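Solden Model Home Tour: Worth the Drive?

Wednesday, September 24, 2025

The brochure called it "196 ideas for the small home." I signed up in July, paid my five dollars at the door, and came with a pencil. Gradine, the builder, had opened one of its compact units at Ternummont so people could see how everyday storage works in a place that size. I stopped writing ideas down after the pantry, where half of them were shelves.

Upstairs was better, or at least less crowded. The closets are deep enough for a winter coat and the doors shut without a shove. Our guide said the unit holds as much as an older house twice its size. I asked how that was measured and was handed another brochure.
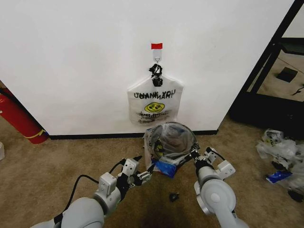

Wall hooks are where Gradine and I part ways. The pitch is that any bare stretch of wall is storage you already own, and the talk on it ran far too long. What I saw was a plastic THANK YOU bag with a yellow smiley face, hung by its knotted handles from a white adhesive hook with red tape across the top. A bag on a wall is fine, but I have one on a doorknob at home and paid nothing for the advice. I also wanted to hear what an adhesive hook can carry once the bag has something heavy in it.

The Nuchit shelving in the garage is solid, and I would look at it again. The full storage package is $2,388, installation extra. Parking is behind the building, and the last tour leaves at 3.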